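Search this site Enter keywords Go

Writing the cell rules at Vimis

October 15, 2019

The handling procedure at Vimis ran to two pages until September. It now has a section for every arm at the Sadbridge site, and the operations lead who rewrote it says most of the added text deals with people.

"The old version told you how to start a program," she said. "It didn't say who was allowed to change one, or what had to be signed before the arm moved again."

Each change to a grip program is now logged with the operator's initials and the previous values. The log held 218 entries when we spoke, and 102 of them were changes to finger opening. She regards that as normal for soft goods. "Bread varies. A braided loaf and a knotted roll need separate settings, and we don't let one stand in for the other."

Speed is capped during set-up, and the cap can't be lifted from the pendant. Where two arms share a table, both are treated as live whenever either one has power.

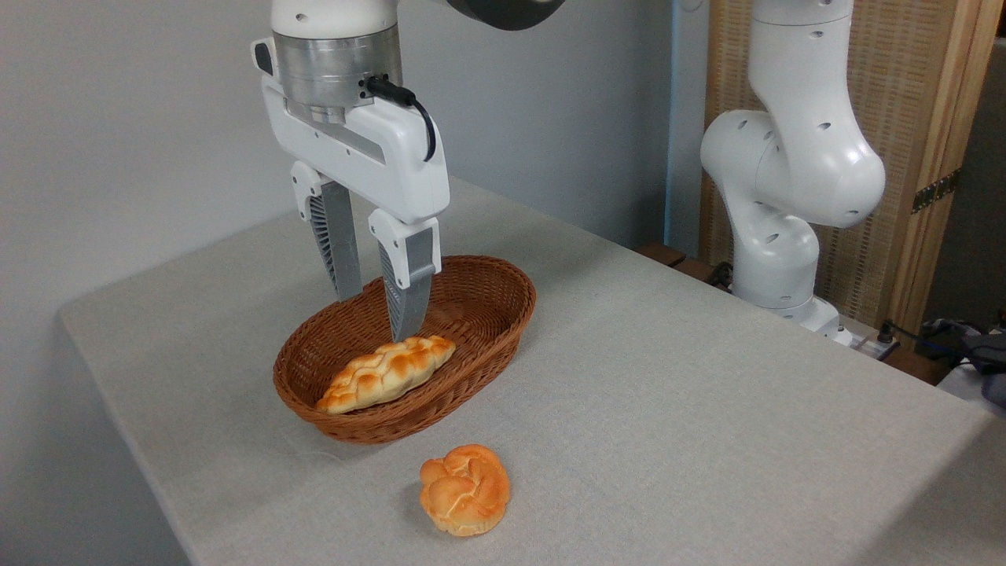 "People look at the arm that's moving and forget the other," she said. "So the rule covers the table as a whole. Hands stay off the cloth until both drives are isolated."

Cables are checked at the start of each shift for slack and wear at the connector. A failed check closes the cell - there is no provision for finishing the batch.

The Baumgart line adopts the same text next.

Recent items
Guarding review at Prustidlow
Form 1529: isolation record
Labelling of shared work tables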